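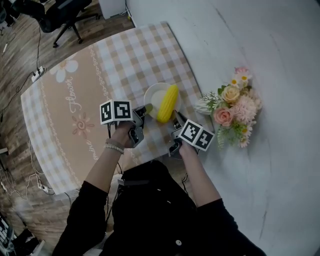
A yellow toy corn cob on a round white plate.

Sweetcorn and the shared beds: what we're doing next season

The growing notes this month are mostly about sweetcorn, as that is what people have been asking about since the harvest supper. Beans and squash will get their turn in the next issue.

We grew two varieties this year on the Torkar plots, behind the old dairy. Both went in as young plants, started in pots under cover and moved outside once the nights had warmed up. The ones sown straight into the ground did badly. Mice had a good share of the seed, and what did come up was three weeks behind everything else and never caught up.

The main thing we learned was about spacing. Sweetcorn is pollinated by the wind, so it needs to be planted in a block. Several plot holders put theirs in a single line along the path, where it looked very smart in July, and ended up with cobs that had gaps all over them. Fatos Bošković planted his in a square, five plants by five, and had full cobs on nearly every plant. He has offered to mark out the shared bed in the same way next year, with the plants a good forearm's length apart.

Watering was the other difficulty. The tank at the Lolow end ran dry twice in August, and carrying cans from the lane tap is hard going for anyone with a bad back. We have now bought a second tank, which holds 200 litres and will sit beside the shed. It needs a level base before it can be filled. Darcy Ruawai has some paving slabs left over from his patio and will lay them once the ground is a bit drier. If you can lend a hand with the lifting, please tell him.

A word on badgers. They got into the lower plots one night and flattened more or less everything Flora Rankin had grown. She had been planning to pick that weekend. The low fence is clearly no use against them, and we are getting prices for something stronger. The first quote came in at more than 3000 pounds for the whole boundary, so we may only do the bottom side to begin with. Flora's own view is that we should move the corn to the top of the site and leave the lower plots for onions and potatoes. That would cost us nothing, and it will be talked over at the winter meeting.

Several of you asked how to tell when a cob is ready. Wait until the silks at the end have turned dark brown and dried up. Then peel back a little of the husk and press a kernel with your thumbnail. Milky juice means it is ready. If the juice is clear, fold the husk back over and leave it a few more days. If it has gone thick and doughy you have missed it, though it will still do for soup.

Cook it as soon as you can after picking. Azra Papadopoulos made the corn soup at the supper, and she has written it out for those who wanted it:

Cut the kernels from six cobs. Soften two onions and a stick of celery in butter, then add a large potato, peeled and diced. Pour in a litre of stock, add the bare cobs and simmer for 20 minutes. Take the cobs out, put the kernels in and cook for five minutes more. Blend half of it, mix it back in, and finish with 300 ml of milk and plenty of pepper. It freezes well, but leave out the milk until you reheat it.

Seed orders

We will be putting in a joint order again to save on postage. The list is pinned up in the shed and closes at the end of November. Please write clearly and put your plot number next to your name – last year we had three packets of leeks that nobody claimed.

Plots

Two half plots are free from January, both on the Porkska side near the gate. They have been dug over but there is still a fair amount of couch grass in them. Speak to Melur Wuisan if you would like to look round. People on the waiting list will be offered them first.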